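Jindeck Self-Defence - Frequently Asked Questions

Print this page
E-mail this page

Last updated November 2020

These are the questions that come up most on the phone and by e-mail. If yours is missing, write to the office and Selamawit Derese will answer it, normally within two working days.

What do you teach?

The Jindeck course is a mixed self-defence course for adults. It covers awareness, using your voice, getting out of common grabs and holds, staying on your feet, and what to do if you end up on the floor. We also spend an evening on safety at home. It is not a martial art and there are no belts or gradings.

Do you teach with weapons?

No. We don't teach the use of knives, sticks or firearms and we don't sell sprays or alarms. There is a short talk on knives, and the advice in it is mostly to leave.

Who runs the classes?

Bontu Weldu teaches all the evening classes. The Saturday refreshers are shared between Bontu and Selamawit.

Do I need to be fit?

You need to be able to walk at a brisk pace for a few minutes and get up off a mat, with help if you want it. Tell us about bad knees, backs or shoulders when you book and again at the start of the session. Most exercises can be done standing. If you have had an operation in the last year, please ask your doctor first.

How long is the course?

One evening a week for five weeks. Each session starts at 7 p.m. and finishes at 8.30. The doors are locked once the warm-up has begun, so if you are running late ring the bell and wait - someone will come down.

What does it cost?

The full course is £41, payable when you book. This includes the handbook and the use of pads and mats. Single sessions are not sold separately, except for refreshers, which are open to anyone who has done the course before.

Can I get a refund?

Yes, up to the day before the first session. After that we will move you to a later course if there is a place, but we don't give money back for missed weeks. If we cancel a session ourselves it is added on at the end.

Where are you?

Upstairs at the Besitz Building, entrance from the yard side. There is a lift but it is small, and wheelchair users should let us know so that the side door can be opened. Parking in the yard is for residents only until 6 p.m. There is a cycle rack by the bins.

What should I wear?

Clothes you can move in, with long sleeves if you mark easily. Take off rings, watches, necklaces and large earrings. Trainers must have clean soles. In week four we ask you to bring the coat and bag you use every day.

What is the home safety evening?

It is the third session and most of it is done sitting down. We go through answering the door to strangers, getting out of a room when someone is in the way, where to keep keys and a phone at night, and what to say when you ring the police. You will be asked to draw a plan of your own home and mark every door and window that opens. The plan stays with you and you don't have to show it to anyone.
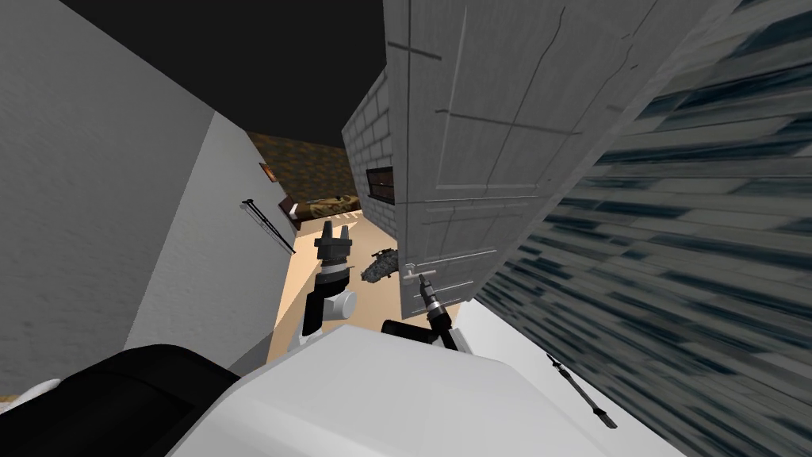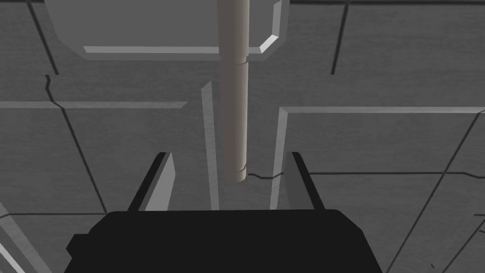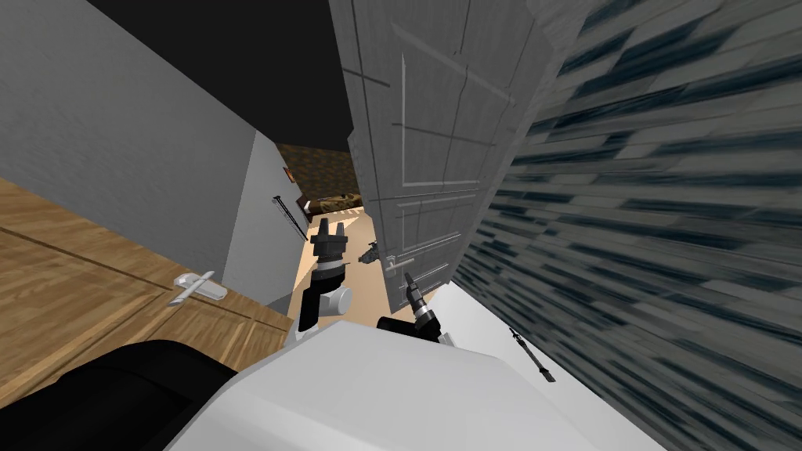
Computer-rendered views. First: bed against the back wall. Last: open grey door with lever handle.

Should I confront somebody who has broken in?

Our advice is to get out if you can, and if you can't, to put a closed door between you and them and make the call. Bontu goes through this in more detail on the night, including what to do when there are children in another room. We don't give legal advice. If you want to know where the law stands on force in your own home, speak to a solicitor.

Can you recommend a lock or an alarm?

No. We have no arrangement with any locksmith or alarm firm. Ask your insurer what standard they expect before you buy anything.

Will I get hurt?

Bruises on the forearms are common. Anything worse is rare, and every exercise stops at once when either partner says "stop" or taps twice. People who ignore a tap are asked to leave the course.

Will I have to work with someone I don't know?

Usually yes, and we change partners during the evening. If you would prefer to work only with women, or only with the person you came with, say so on the booking form. No reason is needed.

Something has happened to me in the past. Is the course suitable?

Many people come for that reason and many don't mention it, which is fine. You can sit out any exercise and come back in when you like. The floor work in week five is the part people most often ask about beforehand, and Selamawit is happy to talk it through by phone. The course is not a replacement for counselling.

Can my teenager come?

The evening course is for over-18s. Our junior course is called Trunis and is held in the school holidays. It has its own booking form and a parent or guardian must sign it.

What is the El Fassi grip in the handbook?

It is the name we use for the two-handed wrist release on the second page of drawings. Other clubs call it other things. The left and right hands were swapped in the first printing - if your copy has a blue cover, ask for the correction slip.

Do you come out to workplaces?

Yes, for groups who work alone or late, such as care staff and shop staff. We need a clear floor and a room we can have to ourselves. Write with your dates and the size of the group and we will send a price.

When is the next course?

The next evening course starts in January. Booking is open now and closes when the list is full. We keep a reserve list and ring people in order, so please give a daytime number.

Print this page
E-mail this page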